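Speaker notes – surface tension talk, evening class
24th June, room 3, start on the hour

Get water glass and paper clips out BEFORE people sit down. Marcus has the projector cable. Thank Kavitha Varghese for the invite, keep it short.

Opening. Ask who has seen a bug walk on a pond. Hands up. Then ask why it doesn't sink. Take two or three answers, don't correct anyone yet. Someone will say "because it's light". Fine. Come back to that.

Clip demo. Steel clip, dropped in end first – sinks. Same kind of clip, laid flat with a fork, slowly – stays up. Dry the clip first!! Last time I used a wet one and it went straight down three times in a row. Point at the dent in the water around it. That dent is the whole talk.

So what is holding it. Molecules in the middle of the water get pulled by neighbors on every side, evens out. Molecules at the top have no water above them, so the net pull is inward. Surface wants to be as small as it can. Acts a bit like a stretched sheet – but say clearly there is no actual skin, Subbarao got asked about this for ten minutes at his school.

Number for the board: clean water at room temp, about 0.072 newtons per meter. Means for each meter of edge, that much force. Tiny. Don't derive it. If they want units the other way, joules per square meter, same thing, energy to make new surface.
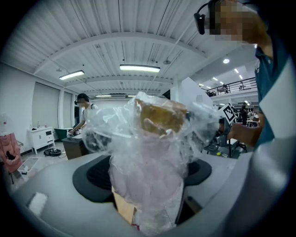
Then drops. Why round? Sphere has least surface for its volume. Rain drops not teardrop shaped, small ones near enough round, big ones flatten underneath like a bun. People always like this bit, leave time.

Pressure inside a drop is higher than outside. Extra pressure = 2 x tension / radius. Smaller drop, more pressure. Soap bubble is 4 not 2, becuase it has two surfaces. Write both up side by side or they mix them up.

Soap demo. Pepper on water, touch with a soapy finger, pepper runs to the edge. Ask what happened before explaining. Answer: soap drops the tension in the middle, the stronger pull at the edges wins. NEW water after this, rinse the dish properly, any soap left kills the clip demo if somebody wants it again.

Coin game if we're ahead of time. Drops on a penny, everyone guesses first, write guesses up. Kumaresan holds the dropper, steady hand. My best is 11 with the fat dropper, the thin one gives a lot more. Don't promise a number.

Capillary rise – skip if past the half hour. Thin tube, water climbs. Thinner tube, higher. Mercury goes down instead, just say it, no mercury in the room. Paper towel and colored water shows the same idea, start the towel early so its done by now.

Back to "because it's light". Partly right. Weight matters, but so does how much edge touches the water. Long thin legs, lots of edge. Not the same as floating like a boat – a boat pushes water aside to match its weight, the clip is held mostly by the surface pull. Somebody will ask. Venkatesh asked me at the run-through and I waffled, so say it slow.

Questions. Likely ones: does hot water have less? Yes, drops as it warms. Salt? Goes up slightly. Why does my jacket bead? Coating the water doesn't want to stick to.

Handouts on the side table, second page has the formulas. Mop the bench. Give Marcus his cable back.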